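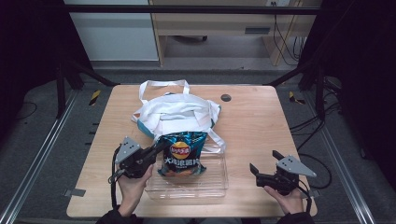

How many demonstrations does it take to teach a robot to pack a bag? We used 1297, and we still wanted more.

That was the total when our team at Dalstead froze the dataset in June, and I think I personally did way too many of them (my wrists have opinions). Our project was called Lodley and the goal was simple to say: get groceries into a tote, using a policy trained only on people working with a pair of hand-held grippers. The chips were my favorite item and also the worst one. A chip bag is light and shiny, and it slides off whatever you lean it on — plus you can't squeeze it like a box.

We split the work into sessions of 37 takes each, then swapped operators. Early on we all had our own style. I went in from the left every time, and one of my teammates liked to hold the tote open with one gripper first and then go for the item. The first policy we trained kind of averaged us together and did neither! So we wrote one page of rules, taped it up, and threw out nearly 21 percent of the early takes. That hurt.

The soft tote gave us trouble too. If the handles flopped over the opening, the policy would grab a handle and just hang on to it. We added a bunch of takes that start with the tote crumpled and the straps going every which way, and on our last test it got the item in on 47 percent of tries. I was hoping for better, but the version before that couldn't do half as well.

If I get to keep going next term, I want to try the Muriithi training code the other team used, and record slower. We all rush by the end of a session, and you can see it in the data.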